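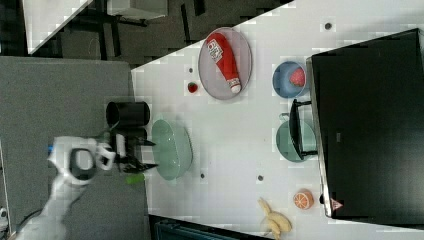
Grip faults at the Rarnthorpe bench

The arm on the kitchen bench logged 18 grip faults in September, all of them on dishes picked up by the rim. In each case the controller reported a closed grip while the motor current stayed below threshold. The fingers then opened under the fault rule and the dish was released.

The force reading drifts after some 2000 cycles. The Demchenko driver corrects for this at start-up only, so a long run goes uncorrected.

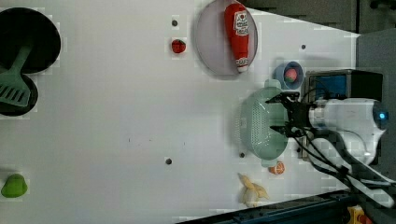 Bevan Paewai thinks the drift is a side issue and would look at the cable strain relief first, as a tight loop at the wrist can pull the signal down in the same way. He asks that both be tested before any part is ordered.

Both tests are on the list. Until they are done, rim picks are limited to half speed and the arm re-zeros every 8 picks. 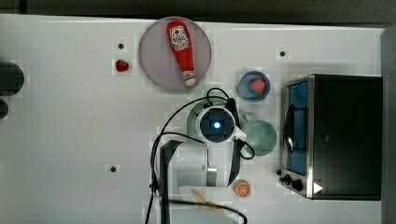 The re-zero adds a short pause at the home position. Keep hands off the bench during it. The arm is still powered and will move off without a tone. Log any release above table height under Dasico fault code 2000, with the time of day.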